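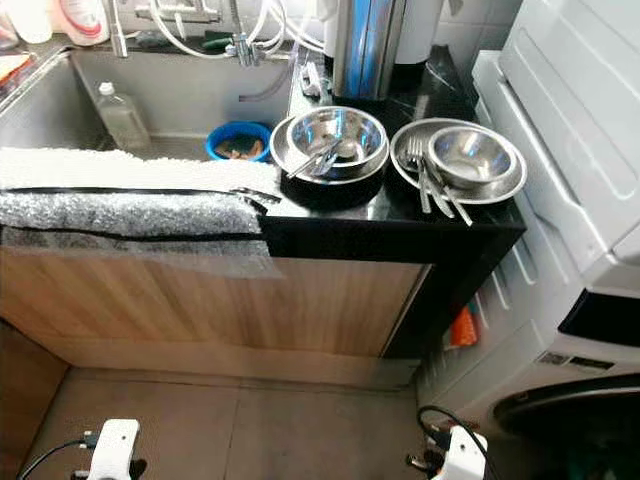 1/ Budget notes for a second two-arm sink station, June revision. The first quote covered arms, grippers, mounts and a controller. It had no line for edge protection. Ours is three layers over the front of the sink: white towel-type cloth on top, bubble wrap under it, plastic film hanging below that. Add the line.

2/ Protection is a consumable. I'm carrying 20 a month per station for cloth, wrap and film, dollars, local pickup. Albertina Rocha wants it under maintenance. I have it under operating supplies. Same total either way.

3/ Grippers. Two quotes in hand. Tavine is 451 per spare finger set, Trosach is 286. Trosach does not include the adapter plate, which they list separately at 154. Sum is 440. The gap is 11 dollars, so price is out of the decision and lead time is in.

4/ Lead times as quoted: Tavine three weeks, Trosach five, and the Trosach plate ships from a different warehouse. Ordering Tavine for the second station. Will ask Trosach again if we get to a third.

5/ Dishware goes in the budget too. Steel bowls and plates are cheap, but they're a hard case for perception because of the reflections. If you only buy matte plastic for acceptance tests you'll pass and then have to redo it. Buy both and test steel first.
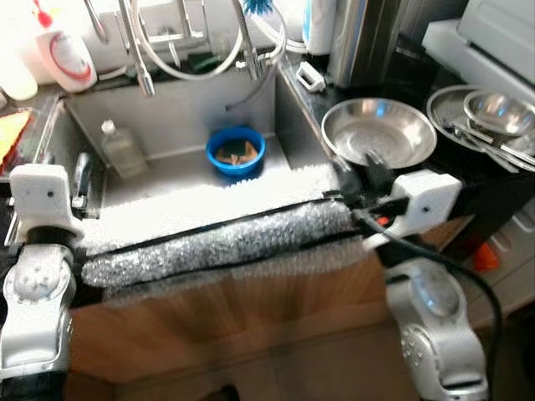 6/ Cable management gets its own line, per arm. Ilir Hoxha priced sleeves and clips for the full run from wrist to base. The black cable on the right gripper follows the arm down, and that is the path we're costing. Measure with the arm at full reach, add slack at each joint, then order. Sleeve stock cut to the folded length is wasted money.

7/ Spare cables: two per gripper. Nikolovski makes them to length, minimum order of four, so a two-arm station uses exactly one order. Connector type has to be on the PO. They will not call to ask.

8/ Controller license is the Zundomix annual one, billed per arm and not per station. The first draft had it per station. If you copied my sheet before this week, fix that cell.

9/ Not in the capital request: installation labor, plumbing changes (none planned), a replacement counter. Contingency is 10 percent on hardware only. I was asked for 15 and couldn't find anything to justify it.

10/ Open items: splash rating on the wrist joints, in writing, from whoever sells us the arms. Return terms on opened finger sets. Whether the spare adapter plates fit both left and right mounts. Trosach says yes by phone, the drawing says left only. Waiting on a corrected drawing.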